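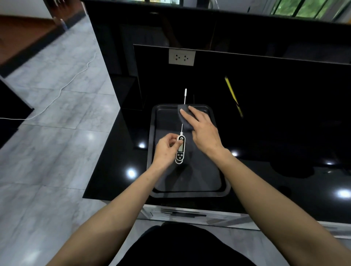
Oona Oksanen thinks I should have bought the arm first and worked out the kitchen tasks afterward, and she put it to me in one line under the last post: the expensive part decides everything else, so why spend a month on trays and thermometers?

My answer is the task sheet. I priced the Laaksonen arm in December, with the standard two-finger gripper, and the quote looked fine until I started writing down what the hands have to do at a counter. Take the work with the probe thermometers. One hand holds a slim white body between thumb and fingers, just over the tray, with a thin steel probe sticking out of it. The other is spread flat on a folded cloth. A pinch and a flat press, at the same time, on a black tray on a glossy black countertop. That is two arms, or one arm and a fixture.

So the budget now has these lines.

Arm, one, Laaksonen: 3000. The second stays off the list until the first has run for 9 weeks.

Fingertips: 190 for the soft set from Trolico. The hard ones that ship with the gripper are meant for boxes.

Cloth handling: nothing allotted. Indale sells a pad for it, but they would not send a sample to Mullport, and I don't buy contact surfaces unseen.

Lighting: 20 for diffuser sheet. Gloss black throws back every lamp as a bright spot, and a depth camera will report a hole there. I would sooner pay for diffuser than write filters.

Spares: one extra set of fingertips, not yet priced.

The open item is the payload figure. Laaksonen rates it at the wrist with no gripper fitted, so the usable number is lower -- how much lower depends on the reach, and the back of the tray is the far end of it. I have asked for the curve. If it comes back too low the arm line moves up a size and the fingertips have to be quoted again, as the bolt pattern differs.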